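# Is a two-armed dish robot kit worth it for a shared break room?

**Sidra Memon**

Hello everyone, and sorry in advance for the length of this one. I help run a small shared workspace (we're 14 people on a normal day, more when somebody has visitors) and we've been talking to a company called Tomach about a service they offer. They bring in a two-armed robot on a base, teach it your kitchen, and leave it with you on a monthly plan. Its main job would be dishes: taking cups and plates out of the sink area, putting them in the rack or the dishwasher, and putting them away later.

The quote is $700 a month with a 3 month minimum, and that includes the setup visit. They sell two kinds of end piece for the arms. One is a plain gripper and the other is a full hand with fingers, which they call the Falitz hand. The hand is an extra on top of the $700 and I haven't gotten a straight number for it yet.

Our kitchen is nothing special. We have a deep sink, a drawer dishwasher (I love it, my coworkers don't), and a mix of mugs people brought from home, some with very thin handles. My worry is that we'd be paying for something that can pick up one kind of cup and gets confused by everything else. My other worry is where it lives when it isn't working, because the aisle is narrow and one of our members uses a wheelchair.

So, has anybody lived with one of these? Is the hand worth paying extra for? And what should I ask before I sign? They'd like an answer in April.

**mugs_and_kisses**

Hi Sidra! What a fun problem to have. We took the same plan from Tomach last fall, so I can tell you a fair bit, and I'll try not to ramble (I will ramble).

First of all, take the setup visit seriously. The person who came to us spent most of the visit on the counter and the pull-out rack, moving one cup over and over to get the reach right. I had cleared my whole morning to watch and I'm glad I did, because I learned more from that than from the brochure. Ask them which way your drawers have to be open when it starts. Ours expects the rack pulled out before it does anything, and if you forget, it just waits there politely and you wonder what's wrong.

On the hand, I'd say get it if your cups are all different. The fingers can wrap around a cup from the side and never mind the handle, and that's the part you'd be paying for.
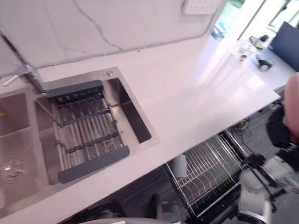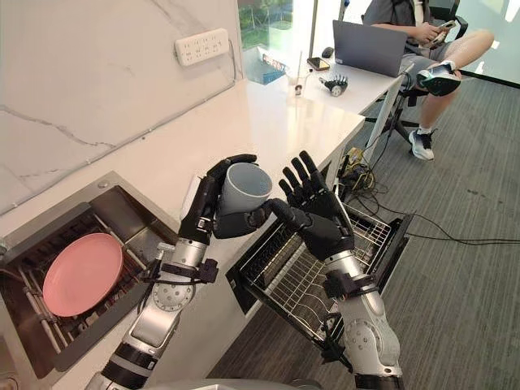
We started on the plain gripper and switched after the first month. It was fine with our plain straight cups and pretty hopeless with my aunt's teacup, which I have since taken home. Plates were good with either one, as long as they weren't stacked. Bowls are another story. Ours still leaves the cereal bowls for a human about half the time, and it's slow, slow, slow. If your people want the sink empty by the time the coffee is done, they'll be disappointed. If you let it work after everybody goes home, you'll be very happy!

As for the parking spot, measure with the arms folded AND with them out. Tomach gives you the folded number. We put tape on the floor for a week and walked around it before we said yes, and I'd do that again. With a wheelchair user in the building I would want the aisle clear all day, so ask whether it can park in another room and come back by itself. Ours can't. We push it, and it's heavier than it looks.

Also ask who pays if it drops something. Our contract said we do. They changed it when I asked nicely.

**halfpint_dan**

just buy everybody the same mug

**Yüksel**

I agree with most of what mugs_and_kisses wrote, but I'd add a word about the money. At $700 with the 3 month minimum you're in for $2,100 before you know whether you like it, and then the hand on top of that. Get the price of the hand in writing first, please.

We looked at Tomach and at Visby. Visby will do a 2 week trial, gripper only, and you pay for the delivery. We didn't go with either one in the end (our kitchen is the size of a closet), but the trial was useful and the fellow who set it up was patient with all of my questions. Bring your worst mug to the demo, the one with the thin handle, and ask them to put it away while you watch.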